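## 4. 작업 규칙은 무엇을 규정하고 있는가

### 4.1 검토 대상

양손형 로봇의 컨베이어 작업에 적용되는 규칙은 최근 몇 년 사이에 빠르게 늘었다. 그러나 늘어난 것은 대체로 문서의 분량이고, 각 조항이 어떤 관찰에 근거했는지를 밝힌 경우는 드물다. 이 절에서는 Drulluvden 작업 지침(이하 D 지침)과 Jonora의 사내 규정(이하 J 규정)을 나란히 놓고, 두 문서가 같은 작업을 얼마나 다르게 다루는지 살핀다. 두 문서 모두 컨베이어 위의 부품을 로봇 손으로 집어 용기에 옮기는 작업을 적용 범위에 포함한다.

분석 자료는 Grundthorpe 작업장에서 얻은 작업 기록 3,837건이다. 기록마다 로봇 머리 쪽 시점의 영상과 관절값, 작업자가 입력한 판정이 함께 저장되어 있다. 판정란은 '적합', '부적합', '보류'의 셋으로 나뉘며, D 지침과 J 규정에 대해 따로 작성되었다. 판정은 고데이와 구메데가 각각 독립적으로 수행하였다(Lorena Godoy, Mandla Gumede). 저자들은 이 판정을 정답으로 간주하지 않는다. 규칙의 문구가 모호하면 숙련된 판정자도 모호하게 판정할 수밖에 없고, 이 절의 관심은 바로 그 모호함에 있다.

### 4.2 '대기 자세' 조항

D 지침은 파지 동작에 들어가기 전에 로봇이 "안정된 대기 자세"를 취할 것을 요구한다. 문제는 안정의 기준이 어디에도 적혀 있지 않다는 점이다. 손이 벨트 위 공간에 들어와 있어도 되는가? 양손이 같은 높이에 있어야 하는가? 작업에 쓰지 않는 손은 어디에 두어야 하는가? 지침의 해설서는 "작업 특성에 따라 합리적으로 정한다"고만 답한다. 이런 문장은 어떤 작업장에서도 위반하기가 어렵고, 그만큼 어떤 작업장에도 도움이 되지 않는다.

J 규정은 좀 더 구체적이다. 대기 중인 손끝은 컨베이어의 가까운 쪽 레일을 넘지 않아야 하며, 반대쪽 손은 용기의 개구부 바깥에 두어야 한다. 읽기에는 분명해 보인다. 그런데 '넘는다'는 말이 수평면에 투영한 위치를 뜻하는지, 카메라 시점에서 보이는 겹침을 뜻하는지는 설명하지 않는다. 머리 쪽 카메라로 내려다볼 때 레일 위에 떠 있는 손끝은 벨트 가장자리와 겹쳐 보이기 쉽다. 영상만으로 판정하는 사람과 관절값으로 판정하는 사람이 같은 기록에서 다른 결론을 내리게 된다.

그림 3의 경우가 그러하다. 녹색 벨트 위에는 플랜지가 달린 짙은 회색 부품 하나만 놓여 있고, 오른손 손끝은 가까운 쪽 레일 바로 위에서 벨트 가장자리와 약간 겹쳐 보인다. 왼손은 그보다 낮은 곳에 있으며 화면상 파란 용기와 일부 겹친다. D 지침에 따르면 이 자세를 부적합으로 볼 근거가 없다. J 규정에 따르면 두 손 모두 판정이 갈릴 수 있다.

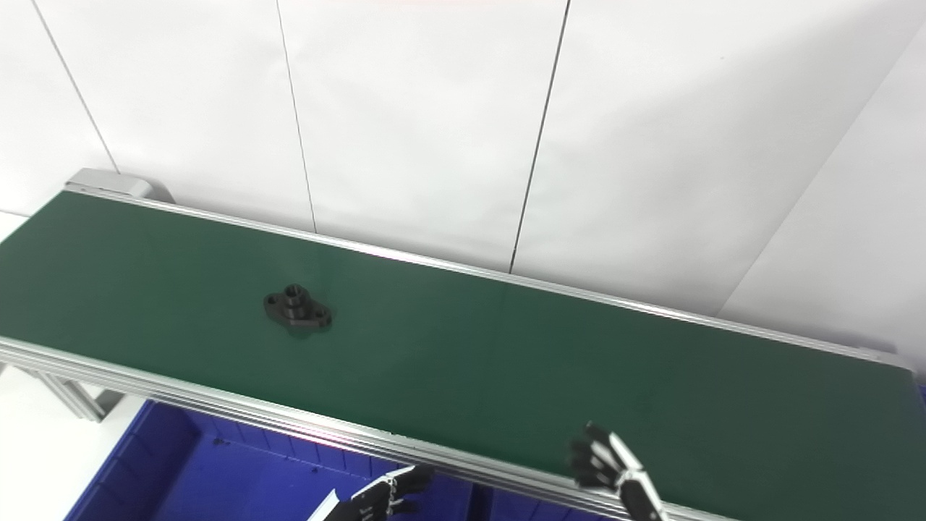
판정자 사이의 불일치는 이런 경계 사례에 몰려 있었다. 도밍게스는 초안 검토에서 불일치의 원인을 판정자 교육의 부족으로 보았고, 교육 시간을 늘리면 해결될 것이라는 의견을 냈다(Estela Domínguez). 저자들은 이 해석에 동의하지 않는다. 불일치가 발견된 기록 가운데 700건을 다시 제시하였을 때, 두 판정자는 자신의 이전 판정을 대체로 유지하면서 서로 다른 조항 해석을 근거로 들었다. 각자의 해석은 일관되었다. 한 사람은 레일의 바깥 모서리를 기준선으로 삼았고 다른 사람은 벨트와 레일이 만나는 선을 기준으로 삼았다. 규정 본문은 둘 중 어느 쪽도 배제하지 않는다. 교육은 기준선을 통일할 수 있겠지만, 그 경우 규칙을 정하는 것은 교육 담당자가 된다. 그렇다면 그 내용을 본문에 적는 편이 낫다.

### 4.3 부품의 위치와 방향

두 문서는 부품이 "파지 가능한 위치"에 도달한 뒤에 동작을 시작하도록 한다는 점에서 일치한다. 역시 정의는 없다. 벨트 위의 부품이 손에서 멀리 떨어져 있을 때 로봇은 기다려야 하는지, 팔을 뻗어도 되는지, 또는 몸통을 옮겨야 하는지가 작업장마다 다르게 운용된다. 정지 영상 한 장으로는 벨트가 움직이고 있는지조차 확인할 수 없으므로, 이 조항의 준수 여부를 영상 표본으로 점검하는 관행은 처음부터 한계가 있다. 그럼에도 D 지침의 점검표는 단일 영상의 제출을 충분한 증빙으로 인정한다.

방향에 관한 조항은 더욱 의심스럽다. J 규정은 비대칭 부품에 대하여 투입 방향의 허용 편차를 정하도록 하고, 기준값의 예로 90도를 든다. 양쪽에 귀가 달린 길쭉한 받침과 가운데 솟은 원통부를 가진 부품이라면, 90도의 차이는 손가락이 받침의 긴 쪽을 감싸는지 짧은 쪽을 감싸는지를 바꿔 놓는다. 두 경우의 파지 계획은 사실상 별개의 작업이다. 이 값이 어떤 시험에서 나왔는지 J 규정의 부속서에서는 확인할 수 없었다. 나바레테에 따르면 초기 사내 규정의 숫자가 검토 없이 옮겨졌을 가능성이 있다(Lautaro Navarrete, 서면 회신). 가능성에 관한 진술이므로 단정의 근거로 쓰지는 않겠으나, 출처 없는 수치를 기준값으로 유지할 이유도 찾기 어렵다.

원통부를 위에서 집을 것인지 받침을 옆에서 집을 것인지에 대해서도 두 문서는 침묵한다. 흔히 "제조사의 권고를 따른다"는 문구로 대신하는데, 부품 제조사와 로봇 제조사 가운데 누구의 권고인지가 빠져 있다. Zapata 작업장의 운용 문서에는 같은 문구 옆에 손글씨로 "어느 쪽?"이라고 적혀 있었다. 저자들도 같은 질문을 갖고 있다.

### 4.4 용기의 배치

D 지침은 수납 용기를 "로봇의 도달 범위 안, 동작에 방해가 되지 않는 곳"에 두도록 한다. 컨베이어 레일 아래로 용기를 일부 밀어 넣는 배치는 바닥 면적을 줄여 주므로 현장에서 선호되지만, 개구부의 일부가 레일에 가려진다. 이 배치가 적합한지를 지침의 문구만으로 답할 수 있는 사람은 없을 것이다. J 규정은 개구부 전체가 위쪽으로 트여 있어야 한다고 적으면서도 예외 조항에서 "공간상 불가피한 경우"를 허용한다. 예외의 승인 절차와 기록 의무는 없다. Grundthorpe의 기록에서도 용기 배치에 관한 예외 승인 문서는 발견되지 않았다. 승인이 필요 없었다는 뜻인지, 승인이 있었으나 남기지 않았다는 뜻인지는 구별할 수 없다.

### 4.5 권고와 유보

이상의 검토에 따라 다음의 수정을 제안한다.

- 대기 자세는 관절값으로 계산한 손끝 위치로 정의하고, 기준선은 레일의 특정 모서리로 명시한다.
- 영상은 보조 증빙으로만 쓰며, 동작의 시작 조건을 점검할 때는 연속 영상과 벨트 상태 신호를 함께 제출한다.
- 방향 편차의 기준값에는 시험 조건과 출처를 붙인다. 출처가 없으면 값을 삭제한다.
- 용기 배치의 예외는 승인자와 사유를 기록한다.

파리아스는 이러한 수정이 소규모 작업장의 부담을 키운다고 지적하였다(Emiliano Farías). 타당한 지적이다. 특히 벨트 상태 신호의 동기 기록은 기존 설비에서 곧바로 얻기 어려울 수 있다. 다만 현행 점검표를 채우는 데에도 비용이 들며, 그 비용으로 무엇을 확인하고 있는지 저자들은 아직 설득력 있는 설명을 듣지 못하였다.

제안한 수정이 사고나 파지 실패를 줄인다는 증거 역시 이 연구에는 없다. 본 자료는 판정의 일치 여부를 다루었고 작업장 한 곳에서 수집되었으며, 부품의 종류도 고르게 분포하지 않았다. 기준선을 명시한 뒤 동일한 기록을 새로운 판정자에게 제시하는 후속 실험은 12월에 시작할 예정이다.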